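Tarnov by Murnov: the gallery

Words by Canan Akbulut. Renders from the trial licence.

Murnov would like you to rent a table. It isn't a real one, of course. Tarnov is a simulated tabletop service, paid for by the month, in which a simulated arm practises on simulated clutter so that your own people can find out whether their control software is any good before it goes near something breakable. The starter plan is 316 a month. The full plan is 400, and for the extra you get more household objects and somebody to answer your emails.

We had it for 14 days in May. The sales page promises "scenes your robot will believe". My worry is with the buyers, who are easier to fool than robots. A handsome picture tells you very little about whether a grasp would hold, how a fabric folds under pressure or what happens when a finger catches a rim. Those are the things you are paying to learn, and a gallery can't show them. Please look at these two with that in mind.
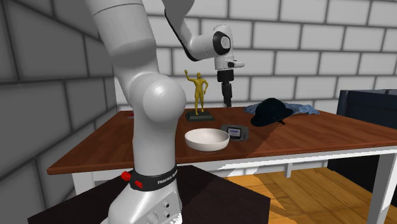

The arm over the table. The hat on its blue cloth is the test I'd put to any sales rep.

Credit where it's due, this is a decent spread of things to pick up. A shallow bowl and a flat console ask for quite different approaches, and the gold figure with its arm in the air gives a planner something awkward to avoid. The brickwork is pleasant too, though I'd happily swap it for a page explaining how the cloth is modelled. I asked for one. I was sent a brochure.

Ghizlane Gaber, who did most of the setting up on our side, was kinder about it than I am. She liked being able to put a layout back exactly as it was and run it again, and she thinks that alone might be worth the starter price to a small team. She didn't think the full plan was worth it to anybody she knew.
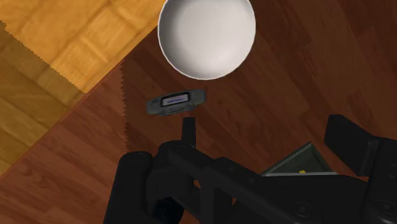
Closer in, looking down past the gripper at the console and the bowl. Note the zigzag edges where the wood textures meet.

I'd want that sawtooth pattern explained before training anything that relies on cameras. It may be harmless. It may also be just the sort of detail a vision system learns by heart and then misses badly in a real kitchen. The brochure says the surfaces are "production quality" and leaves it there.

We put 3 questions to Murnov, about contact, cloth and textures, and have had an answer to the first. It was polite and had no measurements in it. Chraibi and Gasico both sell something similar, and we have asked them for trial access on the same terms.

Prices are per seat and exclude tax. The trial needs a card.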